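Seven Stops and No Fault Code

By the time the two-arm cell at Nikari was taken out of service, it had stopped 7 times in one run of 87 cycles. The controller logged each event as a completed task. No fault code was stored, and the arms went back to their home position as programmed.

The cell, called Kettle inside the company, sorts small cosmetics. The arms share one controller and split the work: one steadies the tray, the other picks up a tube and sets it down inside. The trouble lay in the handover between those two steps.

Each gripper reports that it has hold of something when its motor current rises above a set level. A tray rim is stiff and gives a clean rise. A lip gloss tube is smooth and round, and it can turn as the fingers close. The current climbs for a moment, the controller records a grip, and the tube is left standing or tips over. In the worst of the logged events, the steadying arm kept pushing after the tray had met a fallen tube. The tray rode up, and the load on the wrist passed its limit for 2 seconds before the motion timed out.

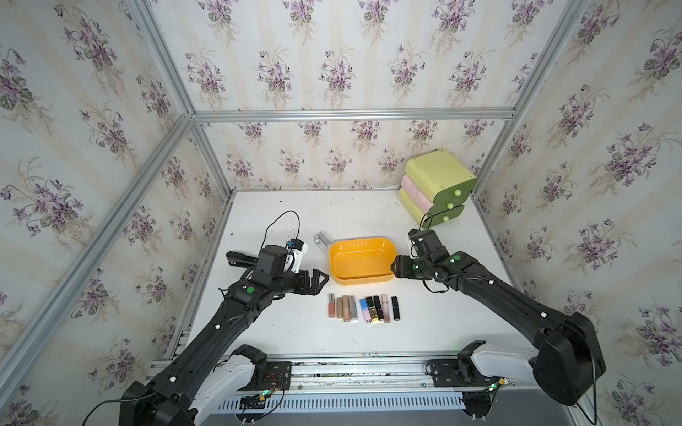

One reader of the first report, writing from Skultside, asked why the wrist limit did not trip at once, and said that on a cell with two arms any overload on one should halt both. The point is fair. The limit was being read, but the filter on the signal had been set long to hide vibration from the rail, and the halt applied only to the arm that raised it.

Rulico, which supplied the control software, issued a change on 9th May. The filter is shorter, and a halt on either arm now stops the pair. Grip is confirmed by finger position as well as current – if the fingers close past the known width of the item, the pick is marked as failed and the operator is called.

The change has a cost. Vibration from the rail now causes false halts, mostly when both arms move outward together. Nikari has lowered the top speed for that move and is testing stiffer base mounts. Full-speed running is planned for June, pending a repeat of the same run with the guard interlock wired to both drives.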